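Showing a Robot the Closet Job: Questions I Get Asked

Last updated July 12, 2023

I run the home chores side of Flenum, a small project that collects demonstrations for household robots. Most of my mail comes from people who have signed up to do demos at home, or who are thinking about it, and the same questions keep landing in my inbox. So I wrote them all down! If yours is missing, use the form on the contact page and I'll get to it (I'm slow in May, otherwise pretty quick).

What does "showing a robot a task" mean?

Two things, depending on the day. In a by-hand demo you wear the head camera and do the chore with your own two hands, and the recording is what the robot learns from. In a remote demo you sit at our Revville desk with a pair of handles and drive the arms yourself. People assume the remote kind is the serious kind. I use both, and for clothes I lean hard on by-hand recordings, because fabric is a nightmare to feel through a handle.

Why closets, of all things?

Everybody has one and they're all a mess in a different way. A hanger has to go over a rail, between other hangers, with something floppy hanging off it, and you have to keep the neighbors from sliding into your spot. You do that without thinking. The robot has no idea there's even a problem. With a lace top like this one I keep my right hand on the neck of the hanger, just under the hook, and leave the left one open and free for the wire hangers next to it.

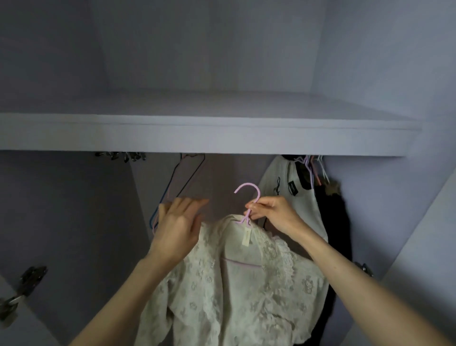 How long should one demo be?

Long enough to finish one piece of the job and no longer. For hanging clothes, one garment is one demo, from picking it up to letting go of the hanger. Door opening and door closing each get their own. If you string it all together I have to chop it up later, and the cuts never fall where I want them.

How many do you need from me?

A full set is 100 demos of the same chore. That sounds like a lot, and the first afternoon it feels like a lot too. After that you get into a rhythm. My own best day was 166, but I had music on and a very big pile of laundry, and I wouldn't tell anybody to copy that. Stop when your arms get tired. Tired arms start cheating, and then the robot learns the cheat.

Should I clean up first?

Please don't! Leave the tangled hangers and whatever else lives in there. My early sets were filmed in a bare closet at the Ortner workshop, and the policy we trained on them was lovely right up to the moment it met a second hanger. Do take out anything with your name and address on it, and anything you'd rather not have strangers look at.

What do I wear?

Short sleeves or sleeves pushed up, no bracelets, no big watch. We track your wrists and fingers from the video, and a floppy cuff hides exactly the part we need. Rings are okay if they don't come off.

Can I use both hands?

Use both, and use them the way you normally would. I had a stretch where I tried to do everything one-handed because the arm I was training for only had one gripper, and the recordings looked so stiff that we threw the whole batch away. If one hand is just hovering, let it hover. That's useful too. It tells us what a person keeps ready in case something slips.

Where do I look?

At what you're doing, a bit earlier than feels natural. The camera goes where your head goes, so if you glance at your phone, the robot glances at your phone. With doors I try to look at the edge before my fingers get there, then keep my head steady while the door moves. A wardrobe door is nice practice for this: big, light, and it wants to be held by the edge if there's no handle on the side you're standing at.
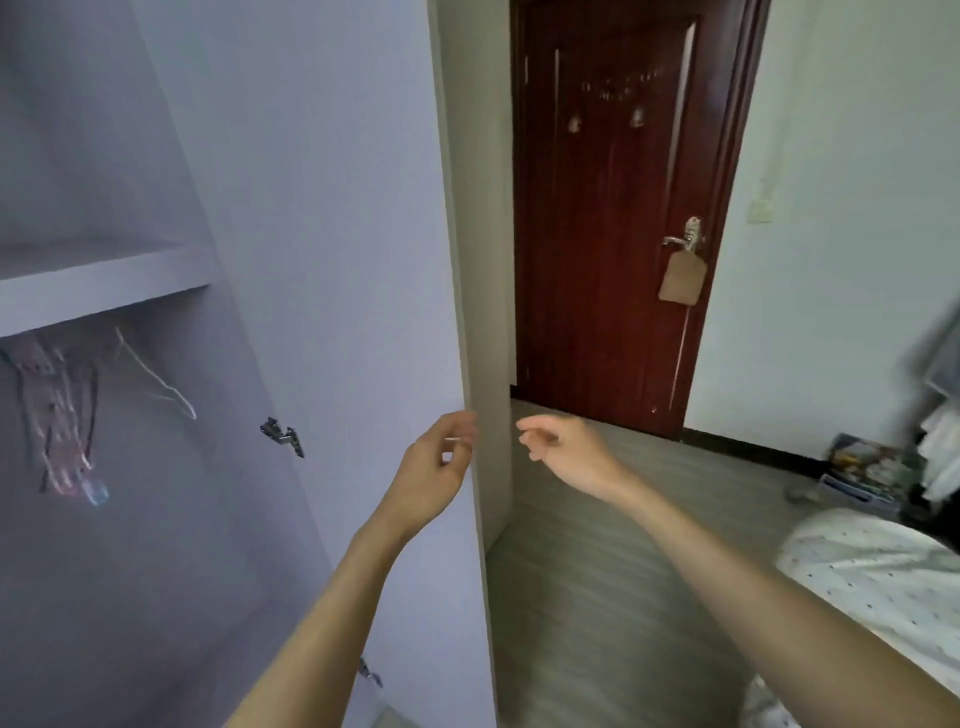 Left hand at the edge of the wardrobe door, right hand open and free.

What if I mess up?

Keep going. Dropped the hanger? Pick it up and hang it, in the same demo. Recoveries are gold, and I can't get people to give me enough of them. The only things I want you to throw out are demos where the camera slipped on your head or where somebody walked through and started a conversation.

When is remote control the better choice?

Heavy things and slow things, mostly. Pushing a drawer shut, moving a box from a shelf to a table. When you drive the arms, the robot gets motions it can really make, at its own speed, and there's no translating from your wrist to its wrist. It takes practice, though. New drivers get 4 sessions with me before anything they record counts, and the first one is usually spent laughing at how hard it is to pick up a sock.

My demos got rejected. Why?

Check the note in your Drolluvwood folder (that's our upload tool, and I didn't name it). The usual culprits are a camera tilted too high, so your hands drop out of view, or a room that's too dark. My worst batch had 38 rejects in it, all from one loose head strap. Tighten it, nod a few times, look at the preview, then start.

Do I get to see the robot do it?

Once your set is in a training run, we send you the test clips, the bad ones included. You'll probably recognize your own habits in there. I always hang things from the left end of the rail, and now so does the robot.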